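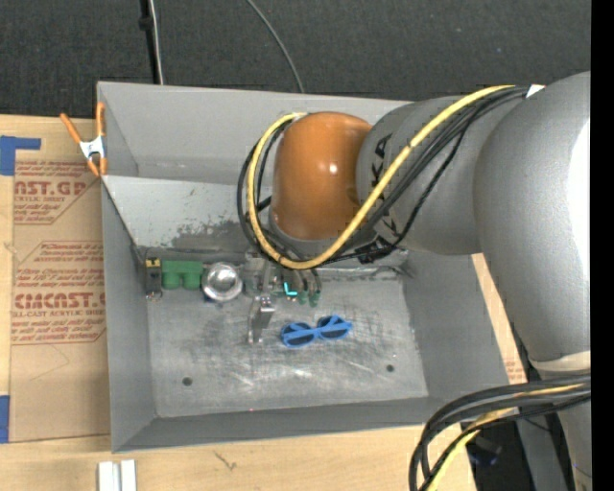 4.2 Does an open bin bring more tools back?

The claim that people return borrowed things more readily to an open bin than to a lidded one has been repeated in tool library handbooks for years. Figure 3 gives the general form of container meant: an open metal bin set on a tabletop. The argument is that a lid is a small chore, that small chores get put off, and that a borrower who puts off returning a chisel may end up keeping it. It is a pleasant argument. We doubt that the evidence behind it can carry much weight.

Most handbooks, when they give a source at all, point to the Moston trial. In that trial the lending desk swapped its lidded crates for open bins and logged 3570 loans over the period that followed. Of these, 2575 came back by the due date. The Moston report calls this a clear gain over the period before the swap. The earlier loans, however, were written on paper cards, and the report does not say how a card with no return date was handled. If such cards were counted as late, the old rate would look worse than it was, and any new system would have seemed an improvement.

There is a second problem. The open bins arrived in August, in the same month that Moston began sending reminder messages to borrowers. The report mentions the reminders in a footnote and does not return to them. We wrote to ask whether any borrowers had opted out of the messages, which would have allowed a rough comparison, and were told that opt-outs had not been recorded.

The Drilby and Sebastian desks are often cited as having repeated the result. We do not think they did. Drilby changed its opening hours along with its containers, so that borrowers could return tools in the evening. Sebastian kept its lidded crates for power tools and used open bins only for hand tools, then compared one group with the other. People borrow a hammer and a floor sander for different jobs and keep them for different lengths of time. The lid may be the least important thing separating the two groups.

Only Clorngate tried the change with nothing else moving, and Clorngate found no difference worth reporting. Its trial was short and its membership small, so we would not lean on it heavily either. Still, it is odd that the one desk with a fair comparison is missing from every handbook we read.

Defenders of the open bin have offered us three replies. Danilo Castillo, in comments on an earlier draft, argued that staff like open bins and that this should count for something. We agree that it should, but it is a finding about staff. Others said that borrowers can see what is already in the bin and feel prompted to add to it. This could be tested, and so far as we know it has not been. The last reply was that the change is cheap and does no harm. Two desks told us they had lost small drill bits from open bins, so even that deserves checking.

We therefore leave container type out of the model in Section 5 and keep reminders, opening hours and loan length.

Shared 5 times
3 comments

Elsa Riihimäki
Glad someone read the Moston footnotes. I'd be just as hard on the Clorngate trial, though. You call it fair, but it ran over the winter, when hardly anyone borrows garden tools.

Alfredo Lacson
We went to open bins and then back to lids because of dust. Returns stayed the same both times as far as I could tell. I never wrote it up.

Jonalyn Pascual
Will the loan data be posted? I would like to see the card records before I agree that they are as bad as you say.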